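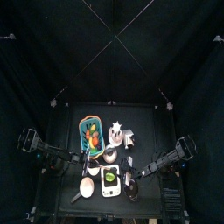

How do you teach a robot to put away toys?

Hi! I'm Azra, and I work on a robot we call Trerau. It has two arms, and each arm ends in a gripper with two black fingers. No thumbs, no pinkies. Try picking up a toy banana with just two fingers of each hand and you'll see why my job is tricky!

You might think I type in orders like "move left a bit, now squeeze." We tried that. It was awful. If a toy carrot had rolled even a tiny way from its usual spot, Trerau grabbed a handful of air.

So now we teach by showing. My friend Hrvoje steers the arms himself while a computer remembers every move. Then we mix up the toy kitchen — the basket, the pots, the little fruits and vegetables — and he does the job again. And again! The computer looks through all those turns and hunts for what they have in common. That's called learning from demonstrations, and it's a bit like learning to tie your shoes by watching your big sister.

Here comes the part I love. We wanted to know if messy practice was better than tidy practice. One robot brain learned from 155 turns with the toys always in the same places. Another brain got 155 turns with the toys moved every time. Then each had 100 tries at a table it had never seen set up that way.

The messy one won, easily! It still drops the corn sometimes (corn is slippery when you're a robot). In September we're going to try 1000 turns, and Hrvoje has already asked for a comfier chair.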